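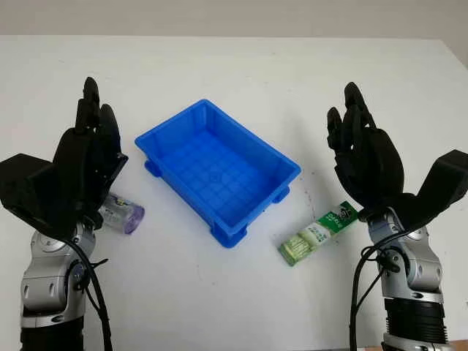
Both hands up, blue tray between them, bottle and green box still on the table.

08/12/2021

Third day with the Prurnel kit on trial. I write this in the evening and my back hurts, so I will be short.

The task was the one from the Mordale order: two products from the table, both into the tray. For us it is a very boring job and we do it many times every day, so it is a good test. I chose the small bottle for the left hand and the box for the right. The man from Mutis, who sell the kit, wanted to begin with cubes. I said we do not ship cubes.

The left hand had more trouble. When it closes on the bottle, the thumb comes a little late and the bottle rolls toward the tray. I changed the closing speed to the slow setting and it became better, but then one cycle takes 19 seconds. The right hand took the box well from the long side and badly from the end. Out of 132 tries I wrote down 11 drops, almost all of them the bottle. I am not sure if this is good. The brochure says nothing about drops.

What I like: the fingers are gentle. After the whole afternoon the carton has no pressed corners. The teaching program is also easier than I was afraid of, only the menu for the wrist is translated strangely ("return of the posture" means home position, I found it by accident).

What I don't like: the cables. They hang beside the arms, and each time the right arm goes low I watch the cable and not the box. I asked if there is a shorter set. They will ask the factory. Also the fee for service, about 2,000 a year, does not include new finger tips, and I read this only today in the small letters.

Sławomir Nowakowski called from Malinowski after lunch. They have had the same hands since June and he is content, but they pack only boxes. He advised me to put a thin rubber mat under round things. I will try it tomorrow — first the mat, then the normal speed again, and the tray turned straight to the table edge.

Must not forget: send back the signed trial paper, ask for the price without the second arm.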